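Courses > Applied Computing > Student Projects > Refurbished Desktops

Getting Five Old Desktops Back to Work: Project Report

Sarita Maurya
Supervisor: Malcolm Ackroyd
Submitted Jun 20, 2022

1. Why I did this

The storeroom behind the Landeg lab had a stack of retired office desktops in it, and every student who went in there to look for a monitor cable came out with a bruised shin. My proposal was to take the stack apart, test what was in it, and rebuild as many complete machines as the parts allowed for the homework room downstairs. Mr. Ackroyd approved it quickly. I think he wanted the shelf.

There were 7 towers in the stack. The goal was 5 working ones. I wanted to do it without buying anything except thermal paste, and to write down each step well enough that another student could repeat it next year with the next stack.

2. Method

Each tower went through the same routine. I unplugged it, held the power button in for a few seconds, laid it on its side on the metal work table and took the side panel off. Then I cleaned it. I had planned ten minutes per machine for cleaning, a figure I came up with before I had ever opened a computer that lived under a desk next to a radiator.

After cleaning I made a parts sheet for each case: power supply, processor, memory, drives, anything in the expansion slots. I put the sheets in a binder labeled Tromier, which was the name of the project because it was already printed on the binder.

The first thing I learned is that a desktop is mostly cables that want to be somewhere else. The board itself is fairly calm. You can see the processor once its cooler is off, the memory slots are right beside it, and everything has a place. The wiring is where the afternoon goes. It comes off the power supply in a bundle and heads across the case toward the board and the drives in whatever direction the last person left it.

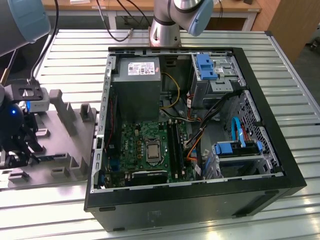
The drive bays were a pleasant surprise. On this model the parts you are meant to grab are blue plastic, so even I could tell what to pull. I still took a screwdriver to the first one and spent a while hunting for screws before I read the service sheet. I have recorded this in the binder under "time lost."

Processors were next. I wiped off the old paste, checked that each chip sat flat in its socket with the bracket holding it, and put on a new dab before the cooler went back. My first dab was generous. Mr. Ackroyd looked at it and asked if I was icing a cake.

3. Testing

Every machine had to start up, find its memory and its drive, and then run for an evening without shutting down. For the memory I used a checking program called Prondimer that a former student wrote and left on the lab server with no instructions. It prints either OK or a long line of numbers. I treated the numbers as bad news.

Two towers never passed. One had a power supply that clicked and did nothing else. The other started fine, ran for a bit, and quit, and did this every time I had just told somebody it was fixed. Both became parts donors. Their memory tested OK and went into the others.

One fault was my own. A machine that had worked at lunch could not find its drive after I tidied the wiring, and I swapped the drive twice before noticing that I had never plugged the SATA cable back in. After that I added a line to the checklist: push on every connector before closing the case.

4. Results

All 5 rebuilt desktops are in the homework room and in use. The rest of the metal and boards went to Ulitz, the recycling place across the river, who took it for free and were very polite about the amount of tape I had used on the boxes.

5. What I would change

I would label cables before unplugging them. I did this from the third machine on, with masking tape, and it saved more time than anything else I tried. I would also test the power supplies first, before cleaning, so as not to spend an hour polishing something that is headed for the recycler.

The checklist and parts sheets are in the binder, on the now nearly empty shelf. In July I am supposed to look at the printers.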